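Narbridge Handling Project
Progress report to the Havlíček Fund
Period covered: February to April

Open day and demonstration

The big event of this period was our first open day, and we are very happy with how it went! We had planned for a modest crowd and ended up with 200 visitors between ten in the morning and four in the afternoon, many of them families from the Mirska side of town who had never been inside the building before. The grant paid for the signs, the printed handouts, extra insurance and refreshments, 2,950 in all, and that line of the budget is now closed.

We ran 2 demonstrations side by side. The first was the sorting arm, which most of you saw at the winter review. The second was new. We let people pick up the hand-held grippers we use for teaching and try moving soft toys into a tray, one gripper in each hand, the same way our own staff record the task. Children took to it right away. Adults tended to squeeze too hard at first and then slow down, and several went back to the end of the line for another try.
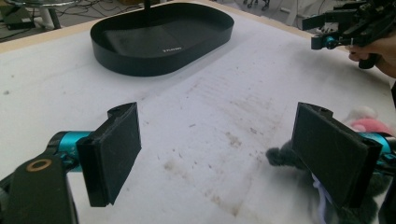
Plush toys are a good test for this kind of work. They bend, they have ears and paws that catch on things, and there is no single correct place to grab them. Visitors understood this within a minute of trying it themselves, and their questions got a lot better afterward. People wanted to know how the machine decides where to close its fingers, how many recordings it needs, and whether it could fold a sweater (not yet, but we would love to get there).

We also learned some things for ourselves. The instruction card at the gripper table was too long and hardly anyone read it, so a staff member ended up explaining the task all day. The line blocked the doorway to the sorting arm around lunchtime. Next time the two demonstrations will be in separate rooms, and the card will be cut down to three short steps with drawings.

Follow-up so far

Two schools have asked for a class visit, and we have offered both of them mornings in May. The Flilunia workshop has asked to borrow the handout for its own evening course, and we sent the files over with our blessing.

Still to do

The comment slips need to be typed up. The worn table tops will be replaced before the school visits. We are behind on the short film, which was due in April, and would like to move it to the next period at no extra cost. Please let us know if that is acceptable.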